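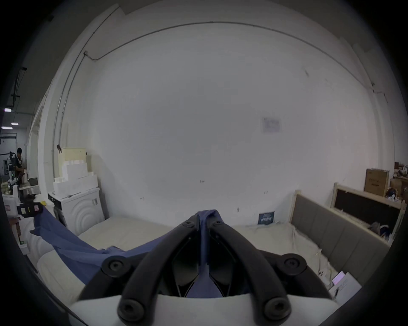

Two fingers, one blue cloth, one mattress. Laundry is still the hard one.

Every few months somebody sends me a clip of a robot making a bed and asks if I'm ready to eat my words. I've been writing about chore machines on this blog long enough to have a whole folder of these. The bed gets made. The music swells. I go and look for the version without the music, and I never find it.

So let me lay out where I stand on bedding and laundry, and why I'm not clearing a corner of my own bedroom for a machine yet.

Start with the cloth. A cup has a shape. You can look at a cup, decide where to grab it, and it will be the same cup when you get there. A sheet doesn't do that. You touch one corner and the whole thing becomes a different object. The part you wanted is now under the part you didn't want, and there's a fold in the middle that looks exactly like an edge. People sort this out with their fingertips, mostly without looking. Try making your bed in thick ski gloves some morning and you'll get a fair idea of what a two-finger gripper is up against.

Dark blue cloth on a pale mattress is also the kind version of the problem. You can tell at a glance what's cloth and what's bed. My own bedding is white on white on a sort of oatmeal color, and I lose the end of the duvet in it myself.

My friend Balakrishnan Rai works on warehouse conveyors and thinks I'm too hard on all this. His argument goes: picking boxes looked hopeless once too, and then it got boring, and boring is what you want. Give the things enough practice and sheets will get boring. We had this out over dinner in July and didn't settle it. I think he underrates how much a warehouse was rebuilt to suit the machines. The shelves moved. The floor got flattened. The boxes were given labels on the side the scanner likes. My bedroom has a radiator that sticks out and a cat.

He also says I only count failures. Fair enough, so I tried counting properly. The summer before last I went to an open day put on by a little outfit called Skenstead, who were showing a towel folder they'd named Larnach. I stood there with my phone timer like a man judging a swim meet. Its best towel took 73 seconds. Its worst took 600, and at the end of those 600 seconds a young woman reached over and straightened the thing by hand. I fold a towel in the time it takes to read this sentence — badly, but it goes in the closet.

To be fair to Larnach, the 73-second towel was very neat. Neater than mine. If somebody told me it would do that every time, overnight, while I slept, I wouldn't care about the clock at all. Slow is fine. My dishwasher is slow. What I mind is having to stand next to it.

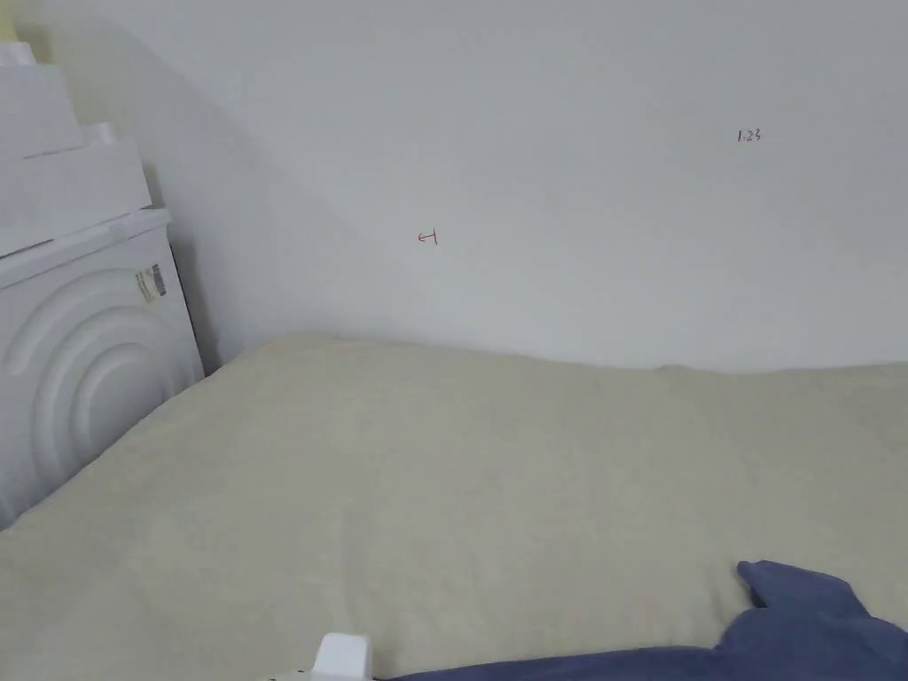
Same cloth, same bed. Where would you grab it?

I like that question because everyone I've tried it on points straight at the pointed fold, and then half of them change their minds. Is that a corner of the cloth, or only a place where the middle got bunched up? If you pull there, do you get a nice flat edge or do you drag a wad of fabric across the bed? You'd find out by tugging it a little and feeling what comes. We do that so quickly that we don't count it as a step, and it's the step I'd want to see a machine do well.

Then there's the cover underneath. It has soft humps and dips of its own. Smoothing a cloth over something that is also soft means pushing down on one and moving the other. I've watched my mother do it with the flat of her forearm, one long sweep, and I couldn't tell you how she knows when to stop.

I'll give the field this much: I would rather look at a plain setup with a washer against the wall and boxes piled on it than at another showroom bedroom with a fern. Foam packaging, a headboard, a mattress with a dust sheet on it. That's closer to how people live when they've just moved in, or in my case four years after. If a machine can cope there, I'll listen. The showroom tells me nothing.

Now money. The last sales mail I got was for a thing called the Limau, which promised "help with soft goods around the home" for 945 a month. There was an introductory rate of 750 if I signed up before it shipped. I wrote back and asked three things. Can it put a fitted sheet on? Can it do it with the bed against the wall? What happens when it drops a sock behind the washer? I got a friendly reply with a brochure attached. The brochure had a picture of a vase.

Fitted sheets are my test, by the way, and have been since I started keeping track. Flat cloth on a flat bed is the beginner slope. A fitted sheet fights back. You do one corner, then the next, and when you get to the fourth the first one pops off. You also have to lift the mattress while holding the sheet, so now you need strength and a light touch in the same hand. Mrs. Subramaniam downstairs is well past retirement and does it in one go, talking the whole time.

Balakrishnan has bet me a dinner that I'll be able to rent something that passes the fitted sheet test before my current washer gives out. It's an old washer and it has started making a noise on the spin cycle, so I took the bet.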